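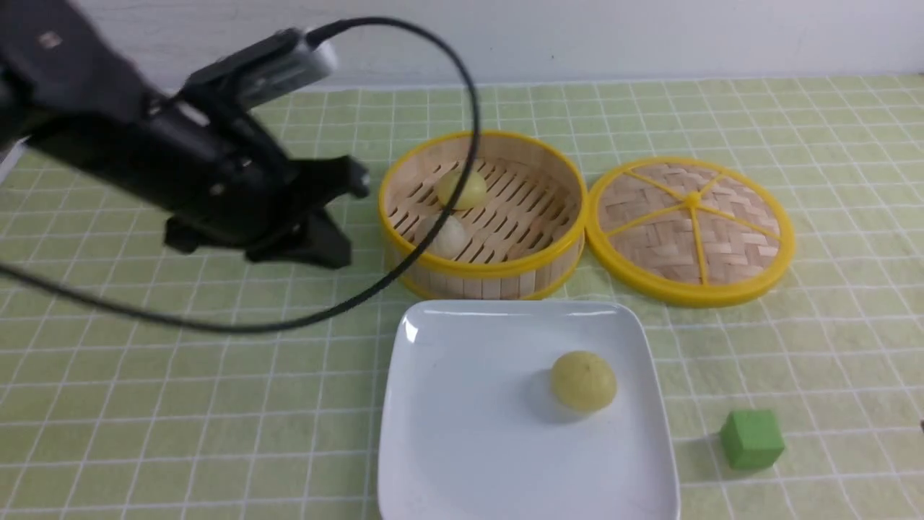

I've spent most of my evenings since July moving buns between a bamboo steamer and a square plate, and I'm less convinced than when I started.

The pitch from Ponda was that you drive the arm through a job enough times and the model picks it up. Fine. We're at 1,002 episodes of the steamer task and 2,172 across the lot. Ye-rin Yoo did the first batch and I did the rest, and you can tell whose are whose from the playback. She comes in low and slow. I come in from the left and fuss. What is the model meant to learn from that? Both, says Ye-rin. Neither, says me.

The camera cable bothers me more. It loops up off the wrist and crosses over the basket, so in plenty of episodes there's a black line across one of the buns. I've asked for it to be tied back. Ye-rin reckons variety is good for it – but a cable isn't variety if it's there every time.

Same goes for the background. One pale green grid, one white wall. I chucked 16 episodes last week for bad grasps and felt like a hero, then wondered how many lazy ones I'd kept because I wanted to go home. There's no colour or lighting change anywhere in the set yet.

Training run goes off tonight, 08/10/2025. I'll post the numbers whichever way they fall.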